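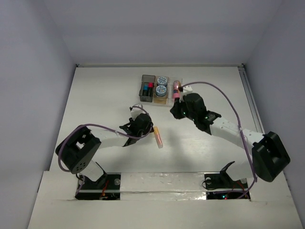 Last changed: 2022-12-05

Tube still out on the table, organiser at the back, and me with a cup of tea I keep forgetting to drink. I had meant to write about the weekend away and I will get round to it, but the small things have been on my mind all day and I'd like to put them down first while I can still remember where I put everything.

It began with looking for one pen. I wanted the nice green one to address the card to Henrik Kasten, and I went through the kitchen drawer and the coat pockets and the tin on the landing, and by the time I'd given up on it I had half the house spread over the carpet. So many bits! There were three erasers worn down to pebbles, a key that fits nothing we own, the instructions for a radio we gave away in June, and a whole nest of elastic bands that had gone sticky and had to be peeled apart. I ought to have shovelled the lot back in and got on with lunch, but once it's all out you feel you may as well do it properly, and so lunch was toast, eaten standing up.

I do like an organiser. Mum never had one, she had jars, and the jars had other jars' lids on, and you learned to shake them and guess. What I like is a place that's there waiting for a thing, so that you can be thinking of something else altogether and your hand still goes to the right spot. Pascal Ruppert laughs at me for this and says I'd put dividers in the bath if I could find some that floated (I have looked, Pascal, and I'm not ashamed of it).

The tube is a lovely colour, somewhere between pink and orange, and you can see into it a little way, like a boiled sweet held up to the window. The cap end is paler. It lies on the slant, with that pale end towards the front, and against so much white it's the first thing your eye goes to, well before the organiser. I think that's half the trouble with tidying. The one thing that's out shouts so much louder than all the things that are in.

And tubes are awkward customers in any case. Lay one flat and it wants to roll, stand it up and it topples over the minute you reach past it for something else. I've been going back and forth all evening over whether things like that should go by shape or by what they're for. By shape looks so much neater, all the long ones together, and I had the pencils and the knitting needles and the candles in one lot for the best part of an hour and was very pleased with them. Then I tried to picture myself wanting a candle in a power cut, feeling along a row of knitting needles, and I took it all apart again.

In the end I went by what they're for. Writing things in the top drawer, mending things in the one below, and the tin for whatever is left, which is already too full, so I can see I'll be having this same conversation with myself in the spring.

The silver tape caught my fancy too, that crinkly strip along the white ledge. I have always been fond of anything shiny and creased, it puts me in mind of the foil from Easter eggs, which my brother used to smooth out with the back of a spoon and I never could bear to. I liked mine with all the wrinkles left in. There was a ball of it in my bedside drawer for years, and I wonder now where it went. In with the jars, probably.

I did count the buttons, I confess. It was raining and I had the button box open on my knee, and one thing led to another. There were 276 of them, and 134 of those were plain white shirt buttons, which seems a great many for a household with so few shirts. I wrote the number on a slip of paper and put it under the lid, and I shall be so pleased to find it one day and have no idea why it's there.

Went out to Gerlach before they closed to see about drawer liners. They had the blue check and a cream one with a faint leaf on it, and I stood there dithering until the girl began turning off the lights at the back, and came away with the cream. Cut the first piece too short, naturally. The second piece went in beautifully and I opened and shut that drawer more times than there was any need for.

Never found the green pen. Henrik's card is done in biro and I've propped it against the clock so I don't walk out without it in the morning. Must get stamps, must ring Pascal about the shelf, and must throw away that radio leaflet, which I see I have put back in the tin. The weekend away will have to wait until tomorrow, my eyes are going and the tea is stone cold.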